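3.2 Item placement and player search in the Ellwood district

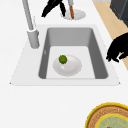 Figure 2. Rendered view of a sink with a white dish and a small green item.

12 shares | 3 comments

The second part of the study dealt with how players look for things in rooms they have not visited before. Vesdale, the online role-playing game used throughout this paper, opens most of its new districts with a gathering quest, and Ellwood is typical in that respect. On arrival the player is given a list by the quest giver Irkisent and sent into the houses along the canal. The list does not say which house holds which item, and the map markers used in older districts have been removed.

We took our data from the game's own session logs, which the studio Feveo made available to us for the month of May. After removing sessions that ended before the first item was picked up, 1,211 sessions remained. Each log records the player's position, the direction of view and every object the player interacted with. It does not record voice or text chat, so we cannot say how many players were helped by others. Sessions in which two or more players moved through the same house together were kept and marked as grouped.

Houses in Ellwood are built from a shared set of room types: kitchen, bedroom, workshop, cellar and hall. Quest items are assigned to rooms by hand. According to Medve and Sipos, who interviewed level designers for an earlier study, designers tend to put food in kitchens and tools in workshops unless the story asks for something else. We call such a placement expected. A placement is unexpected when the item sits in a room type where the same item does not otherwise appear in the game. Two of us (Bognár and Vida) coded all placements separately and then compared the results. Differences were settled by discussion.

Search time was measured from the moment the player crossed the threshold of the house to the moment the item was picked up. Time spent in menus was taken out. Where a player left the house and came back, the two visits were added together. We set an upper limit of 600 seconds, and sessions over this limit were treated as abandoned searches. There were 226 of them.

Abandoned searches were more common for unexpected placements, as we had supposed. Less clear is what happened before players gave up. In many of these logs the player entered the correct room early, turned once and left again. Abu Hammour describes the same habit in a study of dungeon maps and calls it a doorway check. Players seem to decide from the entrance whether a room is worth their time, and in Ellwood the kitchens were entered more fully than the cellars whatever was on the list.

Grouped sessions followed a different pattern. Players in groups usually split up by floor, and doorway checks were rarer on the upper floors. We did not find that groups were faster overall. Some of the time saved in searching was lost again in waiting at the door for the others, which our measure counts as search time. A later version of the measure should separate the two.

Some limits should be noted. Ellwood is a single district, aimed at players who have already finished the main story, and such players know the habits of the designers well. The logs also give no sign of whether a player had read a guide beforehand. Guides to the district were already being shared on fan sites during the period covered, and a player who goes straight to the right room may be following one. Section 4 returns to this point with the survey answers.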